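4.2 Course setting and run times

Gate offset had a larger effect on run time than vertical drop. Across the 1,155 timed giant slalom runs recorded on the Drakberg slope, racers lost most of their time in the transition between a steep pitch and a flatter one, where a late edge change carried over into the next 2 gates. First-run starters with low bib numbers gained less from the smooth surface than expected — the surface was injected before training in May, and it held up well through the later start groups.

Split times were taken at four points with the Wurix timing system. Runs with a missing split were dropped, as were runs in which the racer straddled a gate or stopped before the final pitch. Start order was entered in the model as a fixed effect, and racer as a random effect. 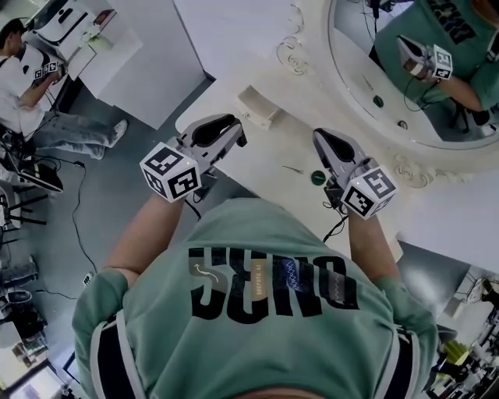 Figure 3. Operator with two hand-held grippers over a white countertop.

Ogilvie objected that start order and surface wear cannot be separated on a single slope, and that a model with both terms would overstate the part played by line choice. We reran the analysis with surface wear removed. The effect of gate offset fell slightly but kept its sign, and the ranking of the four course sections did not change.

A second check used only racers who finished both runs. In this subset, 93 percent of the time lost on the upper pitch was still present at the finish. Losses on the lower pitch were smaller and varied more from racer to racer — most likely a result of the wider gate spacing there. Section 4.3 repeats the comparison for slalom.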